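Si-eun Do to lead Norkano's adaptation of Truneck

Norkano Pictures has cast Si-eun Do in the title role of Truneck, ending a search that has run since the studio parted ways with its first choice in November.

The studio confirmed the casting on March 24, 2023, along with a revised shooting schedule. Cameras will roll in Melbourne over 60 days, with a short block of location work on the Tasmanian coast to follow.

Truneck is based on the comic series of the same name, which ran for nine volumes and follows a harbour pilot who inherits the memories of everyone lost on her stretch of water. Norkano picked up the screen rights after two earlier options lapsed at other companies. A television version was written but never filmed.

Do is best known for the courtroom series Mukus, in which she played a junior prosecutor for three seasons. She has had supporting parts in two features, but Truneck will be her first lead in a film. According to the studio, 281 actors taped for the part and nine were asked to read in person.

"I read the comics in high school and had strong opinions about who should play her," Do said in a statement released by the studio. "It wasn't me. I've had to change my mind pretty quickly." 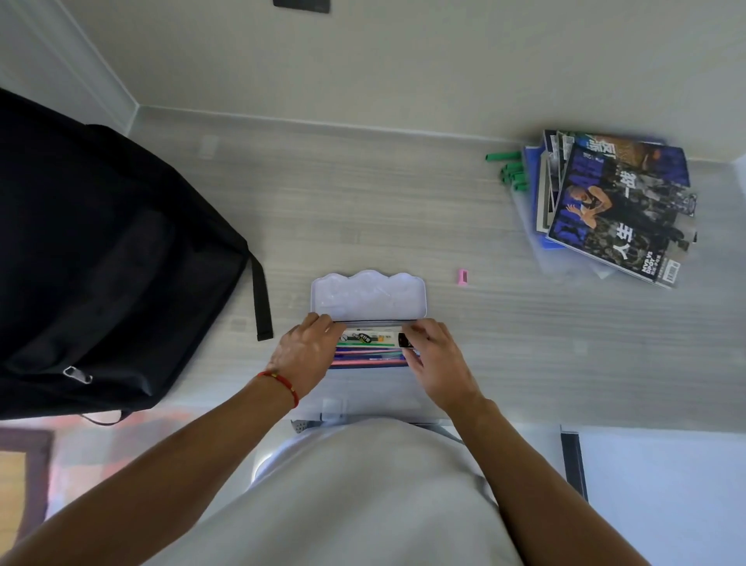

The part was originally written for an older performer, and the script has been reworked to suit. In the comics, the pilot is in her fifties and close to retirement when the story starts. The film will open much earlier, during her first winter on the job, and the later chapters are being held back for a possible sequel. Norkano has not ordered one.

That change has already drawn complaints from some readers of the series, who argue the character's age is central to the story. The studio said the comic's creators had approved the new outline and would be credited as consulting producers.

Joo, the visual effects house that handled the storm sequences in Norkano's last release, has been signed to do the water work. The company expects to deliver 100 shots, a modest count for a comic adaptation. Most of the harbour scenes will be filmed on a full-sized pilot boat in a tank, with the horizon added afterwards.

No other cast members have been named. The role of the harbour master, a favourite with readers and the closest thing the story has to a villain, is understood to be on offer to an actor from the stage. The pilot's brother, who appears in only one volume of the comic, has been given a larger part in the film and will be cast locally.

Do will begin boat-handling lessons before rehearsals start. She is also committed to a final two-part special of Mukus, and the film's dates were moved to make room for it.

Norkano has not set a release date. A spokesperson said the studio was aiming for a theatrical run in Australia and New Zealand first, with overseas distribution still being negotiated.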